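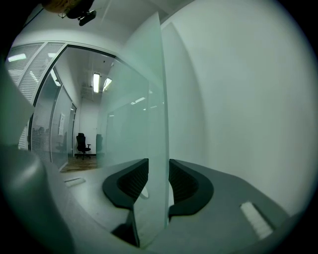 Ticket money ought to go to the hospice in full, Hipólito Cáceres told the organisers of the Sterkum motor show preview evening, and the hire of the hall should be found somewhere else. His remark, made during the open part of the planning meeting, has now been written into the terms for this year's event.

The preview evening takes place the night before the show opens to the public in May. Under the revised terms, the hall, lighting and insurance will be paid for by Fuentealba, the dealership group that has the largest stand. Catering remains a separate contract and will be charged to the exhibitors in proportion to floor area. In earlier years these costs were taken out of ticket income before anything was passed on, and the sum reaching the charities was not known until the accounts had been closed.

Tickets are limited to 200 and go on sale at 9 am through the show office. Each ticket admits one person from 6.30 pm and includes a hot supper. Holders may return on any public day without further charge, provided the stub is kept. Tickets cannot be exchanged for cash, and names may be changed up to noon on the day of the preview.

Income will be divided between 3 charities: the Suveda hospice, a patient transport scheme and a fund for apprentices in the motor trade. The hospice receives half and the other two a quarter each. Payment is due within 15 working days of the preview, and a statement showing gross receipts will be put up at the show office at the same time.

The exhibition itself covers two halls. New vehicles are in the main hall, with electric vans grouped along the north wall near the charging supply. The smaller hall holds the historic section, where the oldest entry is a two-seater first registered in 1912. It will be shown with the bonnet open but will not be started indoors – the fire certificate does not allow fuel in the tank of any vehicle in that hall.

Pesis, which supplies the ticketing system, has changed the way gate entries are recorded. Preview tickets and public tickets will carry different codes, so that the two sets of receipts can be separated without a manual check. Paper tickets will still be accepted at the east entrance.

Exhibitors must have vehicles in position by 2 pm on the day of the preview. The loading doors close at that time and will not be opened again until the last public session has ended. Stand passes can be collected from the show office during build-up.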